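Fuel Limits and the Karting Season

The regional karting association has confirmed that the fuel allowance for endurance races will be reduced from July. Each team will be permitted two refueling stops, and no stop may be taken in the final 7 laps.

I have followed this series since 2000 and regard the decision as a sound one. At the last endurance round, the Lendance team completed 237 laps and lost the lead only when Aigars Rätsep was called in for fuel on the closing lap. Tarcísio Cavalcanti, driving for Solura, inherited a win that he had done little to earn on pace.

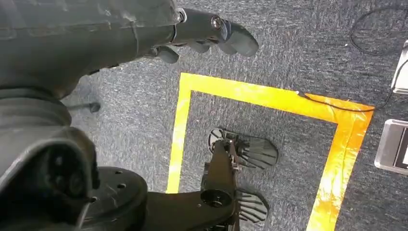 Gray arm and black gripper over the carpet.

Teams remain divided. Rosimeire Batista has asked for a larger tank to be allowed in the heavier class, where consumption is higher. Her request will be heard before the next round, together with a proposal on driver changes submitted by Pasano.

Entry forms under the revised rules are available from the race office until 5 p.m. on the closing date.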